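Silk flower week at my place

I sort my fake flowers every September, and this year was no different. Well, a bit more fun! It's mostly boxes in the hall and me in old socks. My friend Emiliano Sosa got me started on artificial stems when we shared a market stall in Donevstead, and I've been hooked ever since (my spare closet can confirm).

This year's colors are light blue and red, which I wasn't sure about until I put them side by side. Now I want them in every room. The ruffled hydrangea types do the soft, full part and a red rose gives you somewhere to look. Leaf sprigs go in last, wherever there's a gap.
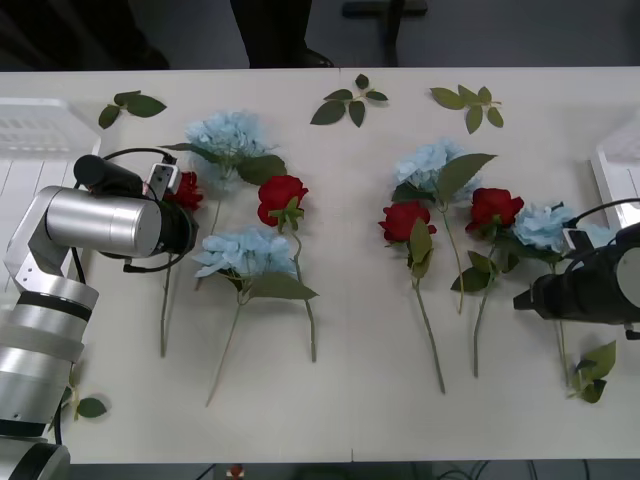 How do you get the dust off fake flowers?
A soft makeup brush for the petals, then a barely damp cloth down the stem. Stay away from hot water, it can loosen the glue.

Blues, reds and loose greenery, with the white baskets at either side. I like everything laid flat before I start grouping, stems and all, so I can see which blooms need fluffing.

Next up is the hall table arrangement. I'm thinking one tall vase, mostly blue, with the greens hanging over the side a bit. If you've got a trick for making long stems stand up straight in a wide vase, please send it my way, I've already tried marbles and they rolled everywhere.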